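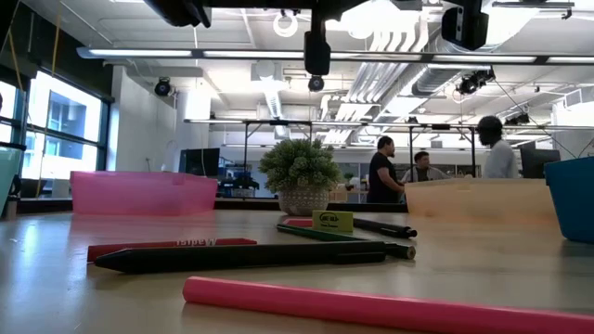 Bench side view. Pink rod and black marker in front, green marker and potted plant behind them, bins to either side.

Roltex Farum Two-Arm Bench Station: Gallery and Notes

The Farum is a tabletop station with two arms, sold by Roltex as a complete kit for small-object handling. It ships as a table, a frame, two arms with parallel grippers, a set of trays, a controller and a software license. The pictures on this page were made in Nestville with stationery as the work material. The notes cover what is in the kit, how the sorting job is set up, and which limits a buyer should check before ordering.

The work

Stationery is the default job in the Farum task library. Loose pens, pencils, markers and erasers are placed on the open part of the table, and the arms move them to trays. Most of the items are long and thin, and several roll. The gripper has to close across the short axis, so the software estimates the direction of each item before an arm comes down. Round barrels are the harder case. Hexagonal pencils stay where they are put and are a better choice for a first run.

The item mix can be changed freely. The station does not need a model of each item. It needs a sorting rule, written as a short table that pairs a description with a tray, and a tray map that says where each tray sits. Both are plain text files. A typical sorting rule is five to ten lines.

Items that are not part of the job can be left on the table if they are entered as fixed. A plant pot, a box or a stand is entered once with a height, and the arms plan around it. Soft or irregular items such as foliage should be given a larger margin than the default. Anything that might be moved by hand during a run should be kept off the table or entered again after it is moved.

Table and frame

The tabletop is light wood and the frame is black aluminum. The clear working area is 1,000 mm wide. The arm mounts sit on opposite sides, and the space between them is shared: either arm can reach the middle, and the controller holds one back while the other is in the shared zone. The size of that zone is adjustable. A small zone gives better throughput and a large one gives more clearance for long items.

The frame bolts together with one size of hex key, included. Assembly takes two people half a day, most of it spent on squaring the frame and leveling the feet. The feet have a short travel. On a floor with a visible slope, shims will be needed, and these are not supplied.

A matte surface is recommended. The standard top has a slight sheen, and with daylight from one side it can produce pale streaks that the detector reads as edges. A blind solves this. So does the exposure setting under Cameras in the setup menu, at some cost in contrast on dark pens.

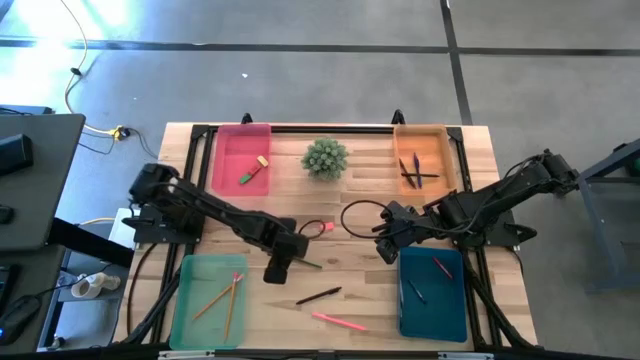
Both arms over the table. Left gripper above a green-capped pencil, right gripper above the dark teal tray.

Arms and grippers

The arms are the Anghel series, black, supplied as a matched pair. Reach is 756 mm from the base axis to the gripper center. Left and right units use the same parts, and a base plate can be turned to suit either side. Each arm has its own emergency stop input, and both stops are wired to the controller as one circuit by default. They can be separated for service only.

The grippers are two-finger, electric, with replaceable pads. Two pad types are in the box. The smooth pad is for flat items such as erasers and labels. The ribbed pad is for barrels. Changing pads takes two screws per finger and requires a new gripper zero, a one-minute routine started from the controller. Skipping the zero gives weak closing force on thin pencils.

Approach is vertical for most picks. The gripper stops above the item, turns to match its axis and then descends. Hover height is a setting. The factory value is conservative and suits trays with tall walls. It can be lowered for low trays, and doing so is the simplest way to shorten the cycle.

Cable routing deserves attention. The arm cables leave the base and can be run under or over the tabletop. Over the top is quicker to install, but the cable then lies in the work area and has to be kept out of the pick zone with clips. The kit includes six clips. For a permanent installation, drill the tabletop at the marked positions and run the cables underneath.

Trays

Trays are translucent plastic and come in several colors, among them pink, orange, mint green and dark teal. The standard tray is 152 mm on the short side. A deeper version, 166 mm on the short side, is sold separately and fits the same map positions with the spacing widened by one step.

Color is used as the tray name in the sorting rule, so two trays of the same color should not be placed on one table. Similar colors also need care. Mint green and dark teal are told apart reliably under white ceiling light and less reliably under warm lamps. The calibration report gives a separation value for each pair, and any pair marked low should be swapped.

Full-length pens do not always lie flat in the standard tray. They come to rest diagonally, and a second pen may cross the first. This does not affect placing. It does affect emptying, where the arm has to pick from a stack. The emptying task handles two or three crossed items; above that, the operator should empty the tray by hand.

Third-party bins can be used if the walls are stiff and the rim is lower than the set hover height. Measure the rim and enter it in the tray map. Glossy rims may show a bright line along the edge, and the detector mask should be widened to cover it.

Cameras and lighting

The kit includes one overhead camera for the tray map and one camera for each wrist. Extra views can be added through the four open ports on the controller. A side view at tabletop height is useful for checking whether an item has been lifted cleanly, and it is the view most often added. A side camera will also take in whatever is behind the table. Set the region of interest to end at the far edge of the tabletop, or movement in the room will be logged as activity.

Overhead fluorescent or LED rows give even light and need no additional lamp. Avoid a single spotlight. Calibration should be repeated after any change in ceiling lighting.

Controller and software

The controller is a closed box that sits on a desk beside the station, with a monitor, keyboard and mouse connected in the usual way. It can be used without a network. Updates are installed from a memory stick or over a wired connection. Wireless is disabled at delivery.

Three modes are provided: manual, where each arm is moved by the operator; step, where the controller proposes each pick and waits for a key press; and run. Logs are written in all three. A log entry holds the item class, the tray, the gripper width at closing and the result. Video is optional and is stored separately.

The license covers one station and does not expire. Support is included for twelve months and is then billed yearly.

Limits

Payload is set by the gripper, and stationery is well inside it. Filled boxes, glass and anything with an open liquid are outside the supported range.

Thin items lying against a tray wall are frequently missed on the first attempt. The retry setting is two by default.

Dark pens on dark trays are the weakest detection case. Use a light tray for them.

Run mode requires a marked floor boundary or a light curtain, according to local rules. The station does not include either.

The pads wear. Over 1,000 picks per set is normal with smooth barrels, and less with metal clips.

Ordering

Part F-2 is the full station with table. Part F-1 is the same kit without table and frame, for mounting on an existing bench. The bench must be flat and rigid, with access from below if cables are to be hidden. Spare pads, cable clips and single trays are listed under accessories.

Lead time is six weeks for F-2 and three for F-1. The station ships in four cartons, the longest of which holds the frame rails. A bench demonstration can be booked in Nestville from October onward. Buyers may bring their own items for the demonstration, up to the length of a standard marker, and should send a list beforehand so that the sorting rule can be prepared.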